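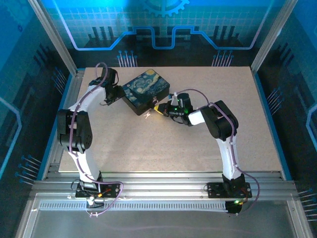

3. 首次上弦与调音

本节适用于Talavera系列音乐盒机芯套件。开始以前，请确认您已经完成第2节的安装，并且机芯的四个螺丝都已经拧紧。

3.1 准备

请把机芯放在平的、稳定的桌面上。室内温度请保持在十五度以上。如果套件刚从寒冷的地方拿进来，请等待两个小时，然后再上弦。

注意：不要用手指直接触摸音梳。手上的油会使钢片生锈。

3.2 上弦

1. 把钥匙插入底部的孔，顺时针方向旋转。

2. 第一次只转3圈。请慢慢地转，并听弹簧的声音。正常的声音是均匀的。
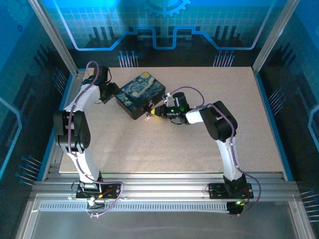

3. 如果听到“咔”的一声，请马上停止，把制动杆推到“关”的位置，再检查钥匙是否插到底。

4. 声音正常时，可以继续转，直到感觉到阻力。感觉到阻力以后不要再用力。

小心：弹簧上满以后，不可以拆下调速器。弹簧会很快放开，可能伤到手指。

3.3 检查音准

1. 把制动杆推到“开”的位置，让滚筒完整地转一周。

2. 如果某一个音比较弱，请用随附的Josum小刷子清洁对应的钢片，从根部向尖端刷。

3. 如果两个音同时发出，可能是滚筒的位置偏了。请把侧面的调整螺丝向左转四分之一圈，然后再听一次。
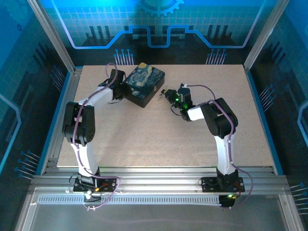
3.4 上油

每年六月上油一次就可以。请使用零件号341的轻油，在调速器的轴上滴一滴。滚筒和音梳不需要油。

说明：旧版机芯（编号676以前）的制动杆方向相反。旧版的用户请看附录B。

本节由Hanne Vídalín编写，最后修改：2021年11月30日。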